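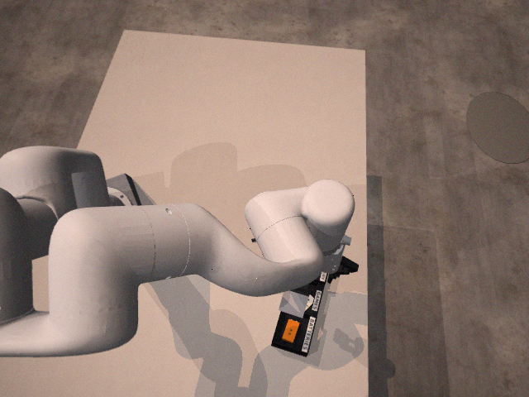

Put Your Own Batteries Away

The junk drawer has been five years from extinction for as long as I've owned one. We went looking for a machine that could empty it.

My mother ran the stockroom of a hardware store in Gustesville for most of my childhood, and the job she hated was the one she called "the strays." At closing time there would be a bin of small goods that customers had picked up and then dropped in the wrong aisle. Packs of batteries left with the paint rollers. Markers in the plumbing. She would walk the floor putting each thing back on its hook, and on a bad night it took her 40 minutes.

I mention it because I have now sat through three product presentations in which a robot was going to do that job, or the home version of it, and each time I came away thinking of her feet.

The latest pitch came from Elex, a small company that rents the second floor of an old shoe wholesaler and has a software package called Madel. Madel is supposed to teach a robot arm to tidy. Clear the table, put the loose things in the box, set the packages where packages go. The company's brochure says "household and light commercial chores." It says it above a stock picture of a very clean kitchen.

I asked to see it clear a table. They were happy to show me, on a monitor.

The table was software, and so were the arm and everything on it. This is normal in the business now. You build a room in the computer, you let the arm practice in there, and you hope that what it picks up carries over to a room with dust in it. The people who do this work have good reasons. A simulated arm can't break a simulated shelf in any way that costs money, and it can practice all night. I have no quarrel with any of that. My quarrel starts when the practice gets sold as the job. 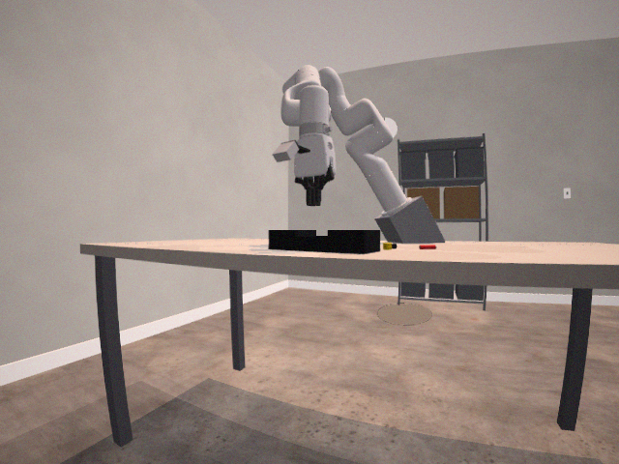 Tidying is a hard thing to ask of a machine, harder than welding a car door, and the people selling it tend to hurry past the reason. A welding robot meets the same door over and over. Your table is different every night. Even a table kept this plain has some trouble in it: there's a red cylinder on its side, the shape of thing that likes to roll, and a yellow and black scrap of something right up by the corner of the black tray. Those narrow fingers point straight down. A person would tip the hand over and sweep both pieces up with the edge of a palm without breaking off a conversation. A two-fingered gripper has to line up on one, close, lift, travel, let go, and come back for the other. If it nudges the cylinder on the way in, it has to notice that, too, and start over.

Then there's the question of what counts as put away. My mother knew that the nine-volts went behind the double-A's and that the owner wanted the expensive flashlights at eye level. Half of that was never written down. You can tell an arm to put the battery pack in the tray. Fine. Which way up? On top of what? At my house the batteries go in the drawer if they're new and in a coffee can if they might be dead, and the only way to find out is to ask my wife.

I put a version of this to Ikeda, the engineer who had been given the job of dealing with me. She took it well. She said the ambiguity was a known problem and they were narrowing it by giving the arm one clear instruction at a time. I said that if I have to stand there giving one clear instruction at a time, I have already spent longer on it than I would have spent picking up the marker.

"Sure," she said. "Today."

I wrote that down. I've been writing "today" in notebooks for a good many years.

She did give me numbers, and I'll pass them on as she gave them. In the last stretch of testing the team had run 3947 simulated attempts at a table-clearing chore. When I asked how many attempts they had made with a real arm on a real table, she checked and told me 44. I asked how many of those had ended with everything where it belonged and with no one reaching in to help. She checked again, for longer. The number was 11.

One in four. If you hired a teenager and he put your things away correctly one time in four, you would give him a different job. 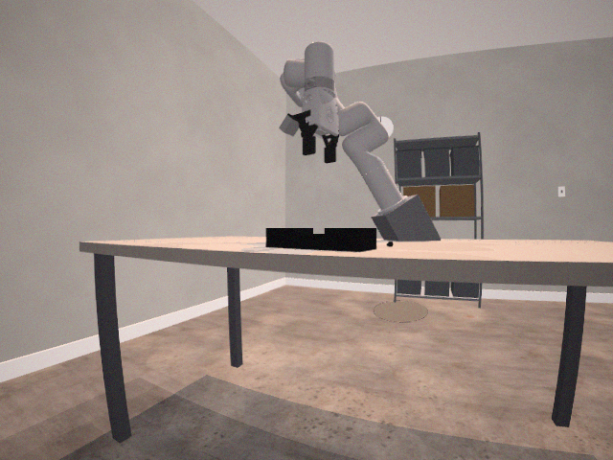
By Saturnino Cuesta
6/26/18

There is a generous reading of those numbers, and I want to be fair to it. A few years back the real-table figure at most shops like this one would have been zero, or they wouldn't have told me. The arm did work out how to come down on a flat package from above and get the fingers around the short side of it. I watched it do that on the monitor several times and it was a neat piece of motion, slower than a hand but steady. A warehouse with one kind of box, in one spot, under good light, might get some use out of it soon. Some already do, with simpler machines that cost less and learn nothing.

What I can't find is the bridge from there to the house. The rooms these arms train in are bare. Walls, a floor, a set of shelves with bins lined up side by side. I have never in my life had bins lined up side by side. There's no mail on the table and no cat. The light doesn't change at four in the afternoon when the sun gets under the blind. Ikeda told me they vary the lighting and the positions of the objects from one run to the next, and that this helps a good deal. I believe her. It's still a clean room with the furniture shuffled.

And an arm has to be bolted somewhere. In the brochure the kitchen is empty of any such thing, so I asked where mine would go. The honest answer is that it would take up one side of the table I wanted cleared. It would be the largest object on it. You could put the arm on wheels, and other companies are trying, and then you have a heavy motorized cart in the kitchen that has to get past the dog dish.

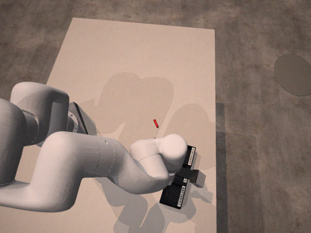
Black boxes crowd under the wrist, one of them marked BATTERIES. The small red piece has the open table to itself.

Boxes touching other boxes are where I'd look first, if you get a chance to ask for your own demonstration. Anybody can show you a single package in the middle of a bare surface. Ask them to lay one pack half against another, and then ask for the one underneath. The fingers need somewhere to go, and packages that sit close together don't leave much room. Glossy ones are worse on a real table, Ikeda says, since the camera gets a glare off the wrap and loses the edge. Most of what comes home from a store is glossy.

Ask, too, what happens after a drop. On the monitor a dropped object stays near the table and the run gets marked down as a failure and the next one starts. At home it goes under the stove.

I don't think Elex is running a con. The people I met there were tired and decent and knew more than their brochure did. Ikeda has a list taped to the side of her desk of things the arm can't do yet, and she let me read it. "Bags" was on it, with two lines under the word. So was "anything tangled." So was "knows when it's finished," and I would like that one looked into before I let the thing near a drawer.

They expect to have a second version of Madel ready in November and have invited me back. I said I'd go if they would let me bring the objects. I plan to bring the drawer as it is, on the bus, in a pillowcase. It has a tape measure in it, some birthday candles, a phone charger for a phone we don't own, rubber bands, three keys, and loose double-A's, which may or may not be dead.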